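Fonemell Opens Orders for Smadi Tabletop Arm Service

SILTIRMONT – Fonemell has opened orders for Smadi, a single-arm robot service intended for kitchens and dining areas in private homes, small residences and teaching kitchens. The company announced the offering in July, following a trial period with a limited number of households and one cooking school.

Smadi is offered as a service contract. Customers receive the arm, a two-finger gripper, a floor stand, the control software and installation by a Fonemell technician. The monthly fee covers repairs, replacement finger pads and software updates. Customers who prefer to buy the equipment outright may do so and add a separate maintenance plan.

According to the company, the service is meant for short, repeated jobs at table height, such as moving bowls and cups, handing over utensils, placing dry ingredients within reach and clearing a surface after a meal. It is not offered for use near open flames, for cutting, or for lifting hot liquids. Fonemell states that customers should not expect the arm to prepare a complete meal.

"We have tried to be plain about the limits of the service," said Océane Perron, director of home products at Fonemell. "A customer who signs a contract should know which tasks are supported on the first day and which are still being developed. The list is part of the agreement, and we will update it in writing."

Installation takes roughly 3 hours. The technician measures the room, sets the limits of the arm's reach and teaches the system the position of the table. Customers then select the tasks they wish to use from a menu of 34, each of which can be turned on or off separately. 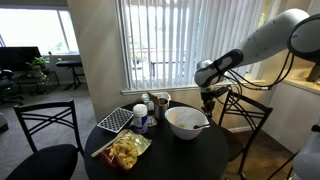
Ordinary furniture may be kept in place. Fonemell does not require a special table, and the company advises customers to leave their usual dishes and containers where they normally stand during the first visit, so that the settings reflect daily use. If a table is moved or replaced, the position must be taught again. Customers may do this themselves with the software, or request a technician at no added charge once in each contract year.

Lighting was among the matters raised during the trial. Raimo Rautiainen, who leads testing for the company, said that strong daylight from large windows had affected the system's ability to find shiny and transparent items at certain hours. The current software adjusts for such conditions, he said, but clear plastic containers and polished metal remain more difficult than plain ceramic or wood.

"We recommend that the technician's visit be booked for the part of the day when the service will be used most," Rautiainen said. "The settings can be changed later, but the first visit is the best time to do it."

The arm stops when it meets unexpected resistance and can also be stopped by a button on the stand or by a handheld control supplied with the kit. Fonemell instructs customers to keep children and pets outside the marked reach area while a task is running. A printed safety guide is supplied with every installation, and an adult in the household must complete a short training session before the service is activated.

Support will be provided by Isell, a regional service firm that has maintained commercial kitchen equipment in Siltirmont for several years. Isell will operate a telephone line and send technicians for repairs. Under the agreement between the two firms, a loan unit must be supplied if a repair is expected to take more than 5 working days.

Garnet Lavoie, service manager at Isell, said that technicians had completed their training on the arm and that spare parts were being held locally.

The outright purchase option carries a deposit of $3,000, refundable until the installation date is confirmed. No deposit is required for the service contract. Monthly fees depend on the length of the term and are given in a written quotation after the room has been measured. Orders are being accepted from addresses in Siltirmont and neighboring towns, and delivery to other areas has not been scheduled.

Requests for a home visit may be sent to Fonemell's customer office, to the attention of Keegan Cloutier.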